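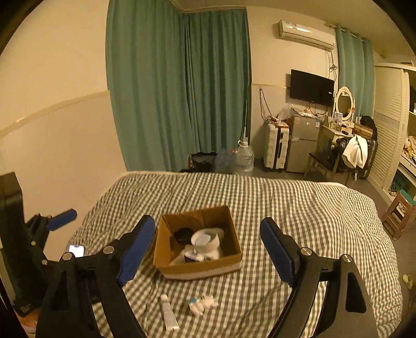

July, gripper notes, second set of pads

Starting 2:15 pm. Writing this up as I go because last time I left it until the evening and Radomir and I ended up remembering two different results.

Question is whether the ridged blue pads are worth changing over to. The Rukau sheet says the ridges "adapt to mixed household objects," which could mean anything. Biljana wants a yes or no before the Makham order goes in. I'd settle for knowing which objects they are worse on, and the sheet won't tell me that.

Task is the box task again: cardboard box on the bed, small stuff in the box, small stuff on the comforter next to it. Pick up, put in, take out. I asked for the bed on purpose. Everything we tried at Zarstead was on a hard bench, and a hard bench flatters any gripper. You can push down into it and the fingers find the object for you. Push down on bedding and the object sinks and takes the cloth with it.

Tube. Easy when it lies across the fingers. When it lies diagonally you have to roll your wrist, and then one pad touches well before the other and the tube skates. Same as the old pads as far as I can feel. Ghazal thinks the ridges help here. I think she has gotten better at rolling her wrist. We swapped and I dropped it, which proves nothing except that I had been sitting down writing all afternoon.

Figurine. Lying on its side it's a bad shape for two flat pads. The ridges do seem to catch on it, and I'll give them that one. Would like to see it with the ridges turned ninety degrees before I put it in the report.

White rolls and other round things: no opinion yet. They hold fine once you have them. The trouble is getting a finger down between the thing and the side of the box.

Thin wrapping and cloth: pads grab it whether you want it or not. Twice I went for something else and came up with cloth in the fingers. Smooth pads let go of it sooner. Nothing about this in the sheet, of course.

Travel. Full open is 108 mm on the drawing. I measured 93 between the pad faces with the new pads on. They are thicker than the old ones and the drawing was never updated. So any comparison of "reach around large objects" in the Ionescu spreadsheet is comparing two different openings and should be thrown out, mine included. Biljana, sorry, I know it has your name on it.

Box. Wide open, the fingers look like they clear the box, and from above you'd swear they do. Going in at an angle, the outer corners of the fingers hit the flaps before the pads get anywhere near what's inside. Folding the flaps in helps with reach and makes the opening smaller, so you win and lose. I don't count a snag on a flap as a gripper failure. Radomir does. We need to pick one rule and write it on the task card, because right now our success rates can't be put in the same table. 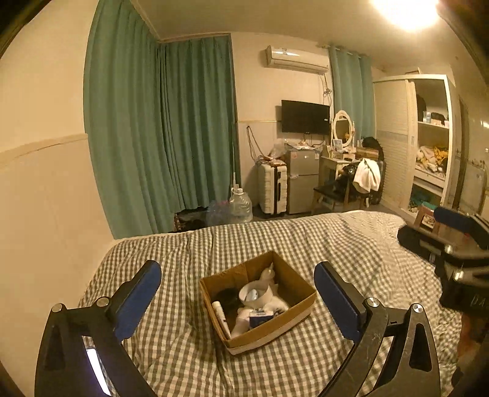 Pads open, box between them. Bowl in the middle of the box, tube leaning in the front left corner.

The bowl is the interesting one. Pinching the rim with one finger inside and one outside feels solid, and I believe that's the ridges doing something. But with an object sitting in the bowl, the inside finger has nowhere to go. Ghazal's way is to take the inner object out first. Fine, but that's a change to the task and not a point for the pads.

Camera. View from the tool is very wide, which I like for the room and dislike for the last bit of the approach. Hard to judge depth at the pads. Diane says the learned controller won't care. Maybe. I have heard that about three cameras now, and I'd like to see one run where it didn't care.

Hand feel: stiffer to close than the last set. Could be the pads, could be the pivots. Nobody wrote down whether the pivot bolts were retightened when the pads went on. Ankica, was that you? If they were, we changed two things at once and the stiffness note is worthless.

Where I am at 5:40: better on the figurine, better on the rim, worse with cloth, no difference on the tube. That isn't enough to order on. I'd keep the smooth pads on one tool and the ridged pads on the other and run the same box with both, same person, flaps folded the same way every time.

To do
Redo the opening measurement on both tools with calipers, pads on
Ask Rukau for pad thickness and hardness in numbers
Flap rule, Radomir and me, before the next session
Try the ridges rotated
Fix the drawing (Ankica has the file)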